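Ferkach 16 Cabinet Bar Handle, Black
Print | E-mail this page | 23 shares 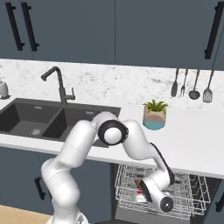 Long black bar handles on blue-gray upper doors.

Plamside says the finish on the Ferkach 16 will last 900 wipe-downs. Wiped with what? The sheet doesn't say. I'd treat that number as sales talk until somebody shows the test.

Sold singly, screws included. Measure your old holes first, as the spacing is odd and the template is vague. The Pondov version costs more and looks the same to me.

Posted 13/08/2018

Comments (2)

chae_kitchens: Bought 200 for a rental job. Two came scratched. Refund took until January.

drawerpull: "Fits all doors." Not mine.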